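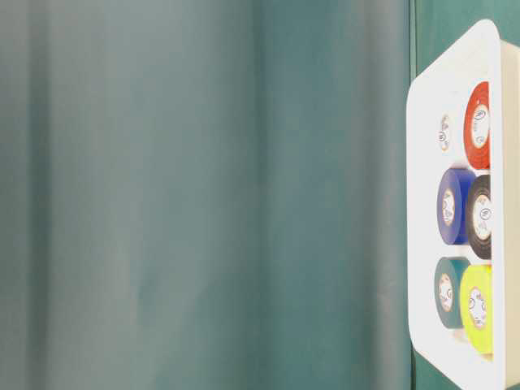 Photo: Hashini Gamage / Lakilum

Ticket: Curtain colors come out wrong on printed swatch cards
Status: Solved, leaving open for comments
Opened by: Sandamali Bandara
Handled by: Dinesh Wanigasekara, Lakilum customer help

Sandamali wrote:

Hello, and thank you in advance for your patience, I know January is busy for you. We run a small curtain and drapery shop and use your Zeltia layout program to make the swatch cards customers take home. Up to last month the cards were lovely. Now every green and teal prints too blue, and the paler ones look almost gray. Reds and creams are fine. I have changed the ink, cleaned the heads twice and said a few words to the printer I won't repeat here. I've wasted over 100 sheets of the good card stock so far and my husband Ruwan has started hiding the rest of it.

Dinesh replied:

Hi Sandamali, what a nuisance, and please tell Ruwan the card stock is safe for now! Let's use plain paper until we get to the bottom of this. Could you open Zeltia, go to Page Setup, then Color, and tell me what it says next to Output Profile? And does the same file look right on your screen?

Sandamali wrote:

On the screen it looks just like the cloth, or as close as it ever did. Output Profile says "Match Printer (auto)". I don't remember picking that, but my nephew put the new version on for me over the holidays and I made him tea and didn't watch.

Dinesh replied:

Bless the nephew, he did the right thing, but I think we have our suspect. Version 11 resets that line to auto when it's installed over version 10. With auto on, Zeltia adjusts the color once and then your printer driver adjusts it all over again. Cloth greens tend to show it first, teal worst of all, and creams hardly move.

Would you try this:

1. Close any open swatch files.
2. In Page Setup, Color, change Output Profile to the one named after your paper.
3. In the printer's own window, set Color Correction to Off.
4. Quit Zeltia completely and start it again.
5. Print the 16-patch test page on plain paper.

Please look at it in daylight if you can. Shop lights can turn a perfectly good teal into something else, and I've chased that ghost with customers more than once.

Sandamali wrote:

Did all of it. The test page is much better on the greens, thank you! But when I print one of my real cards it is still too blue. I walked it over to the window like you said. Same thing.

Dinesh replied:

That's useful, and I should have thought of it sooner. Files saved while auto was on keep the old setting inside them. Hubert Zawadzka on our print side reminded me there's a button for this. With a card open, choose File, then Refresh Document Settings, say yes, and save it under a new name. You'll need to do it for each card you saved after the update. Older ones should be all right.

Sandamali wrote:

Oh, that's it! The teal card came out beautifully, I held it against the bolt and Ruwan couldn't find fault, and he does try. He has given me back the card stock. I have the rest of the cards to refresh this evening, with the radio on.

Dinesh replied:

I'm so glad. I've passed the reset problem on to the people who write the installer, and I'll add a line here when there's a fix. If any one card won't refresh, attach it to this ticket and I'll take a look myself.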